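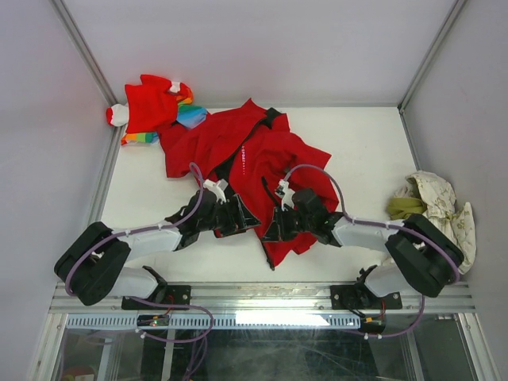 Two arms, one red zip-up top, Friday's folding set.

Iolo Morris
Quick thread on what we've been recording at Rumov. The job is folding clothes with both arms, and the model learns from runs a person has driven by hand.

2/ Target is 1,000 runs. Lila and I do 40 each in a sitting, then swap. Past that the driving gets sloppy and it shows in the data.

3/ Each run starts with the garment in a heap. If you lay it out neatly first, the model only learns neat.

4/ Zips are the slow part. The dark edge on a red top is easy enough to find on camera, but the fabric bunches when both grippers close near each other.

5/ We threw out 14 runs this week. In 9 of them the driver stopped halfway to think. Long pauses get copied.

6/ Other clothes stay in piles at the sides, as they would on a real table.

7/ Towels next, then back to sleeves.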